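Reviews > Workshop Equipment > Automation > Open days

Ollar cloth-handling cell, seen at the Divusberg open day

Score: 3 out of 5

I run a small linen service and went to the February open day at Divusberg to look at one thing, the Ollar cell. Ollar is sold by Oravec as a bench-mounted arm and gripper for picking up flat textiles. I have not bought one. This review is based on a morning of watching it and a short turn at the controls.

The open day itself was well run. Parking was free, doors opened at 9 a.m., and you could stand close to the machines without anyone trying to sell you a service plan. There were 11 stations in the hall. Most of them dealt with boxes and bottles, and I skipped those. Ollar was near the back, next to the coffee, and it drew a steady crowd.

The demonstration used a cotton tablecloth first, then a stack of napkins, then whatever cloth people wanted to try. Flat cloth is hard for a machine because there is no edge to grab in the middle of it. Ollar's method is to push its fingers down, close them, and take up a fold. It is the same thing you do when you pick a sheet off a bed with one hand. 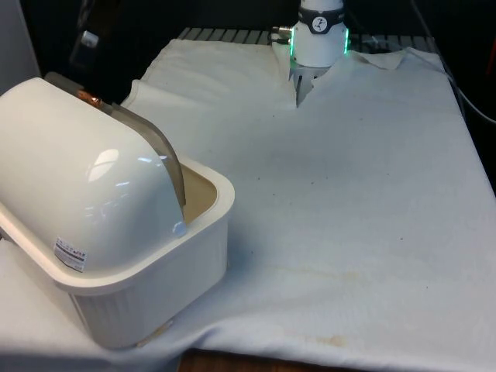 Gripper closing on a white cloth, with a lidded plastic container resting on the same piece.

The pinch is the best part of the product. In the runs I watched, it took hold of plain cloth on the first try nearly every time, and it did not leave pulled threads that I could find. Thin polyester gave it more trouble. It missed that one several times in a row before the operator changed the closing force, and after that it managed.

Speed is the weak point. A trained person at my folding table is done with a napkin before Ollar has lifted one. Oravec's staff said the cell is meant to run unattended overnight, and I can see the case for that, but it would need a feeder, and the feeder is a separate purchase.

Setup looked simple enough. The control software is called Cosuline and runs on a tablet. You choose a fabric type, mark the work area by dragging a box, and press start. I had it going in a few minutes with no training. The menus are plain, the text is large, and the stop button is always on the screen. I did not like that fabric settings cannot be copied from one job to another. You have to type them in again.

Noise was low. I could talk at a normal level right beside it.

The basic cell comes with 2 sets of fingers, one narrow and one wide. The maker rates a set for 2000 picks, which would not last long in my shop. Replacement sets were not priced on the day, and I was told to ask for a quote. I asked and am still waiting.

Good: gentle on cloth, quiet, easy software.
Bad: slow, short finger life, feeder costs extra, no copying of settings.

If you handle delicate or costly fabric in small amounts, go and see it run. For regular restaurant linen I would hold off until the finger life improves. Divusberg plans to have the cell out again at its next open day, and you can bring your own cloth.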